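Inicio | Temas | Robótica | Aprendizaje automático | Última revisión: mayo

Compartido 32 veces – 2 comentarios

Recogida de demostraciones (robótica)

La recogida de demostraciones es el proceso de grabar a un robot mientras una persona lo maneja, para que luego un sistema aprenda de esas grabaciones. También se dice captura de ejemplos. Muy ligada al aprendizaje por imitación. Cada grabación suelta se llama episodio.

Qué se guarda

Posición de las articulaciones, apertura de la pinza, vídeo de una o varias cámaras, y una frase con la tarea («colgar la camiseta», «meter el paquete en la bolsa»). Todo con la misma marca de tiempo. Si los relojes se separan el episodio no sirve, aunque a simple vista parezca bueno.

Métodos

Teleoperación: el operador mueve unos brazos maestros y los del puesto copian. El más usado en puestos de dos brazos.
Guiado a mano: se empuja el brazo directamente. Barato, pero las manos salen en el vídeo.
Pinza portátil: sin robot. Se graba en cualquier sitio y se adapta después.

Variación

Punto clave. Mismo objeto en el mismo lugar cien veces = modelo que solo sabe ese lugar. Se cambia la colocación, el color, la ropa, el orden. Tambien se dejan cosas que no tocan en la tarea, los llamados distractores.

El conjunto Drivarville, grabado por el taller Edar, llegó a 468 episodios de tareas domésticas con ropa y envases. Innes Lamont preparó el guion de colocaciones; Wilson Montoya hizo casi toda la teleoperación. Descartaron nearly un tercio en la primera revisión, según las notas de Lamont – pinzas cerradas en vacío, sobre todo.

Puesto de trabajo

Suele ser una mesa cerrada por paredes claras, con los brazos en el borde delantero. Montados sobre un carril lineal alcanzan más mesa. Los cables van con holgura, en bucle, para no tirar de la muñeca. Los objetos blandos o transparentes (tela, bolsas, cordones) son los más difíciles y por eso se piden mucho.
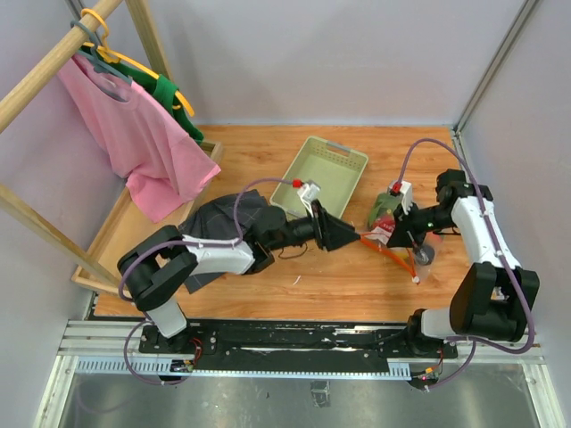 Control de calidad

Revisión episodio por episodio, normalmente a doble velocidad. Se marca éxito, fallo o dudoso. Murdo Dow propuso guardar los fallos con etiqueta aparte en vez de borrarlos; Rory Menzies no estaba de acuerdo y la discusion sigue en las notas del proyecto. Las recuperaciones – se cae la prenda y se vuelve a coger – sí se conservan casi siempre.

Véase también

Aprendizaje por imitación · Teleoperación · Manipulación bimanual · Objetos deformables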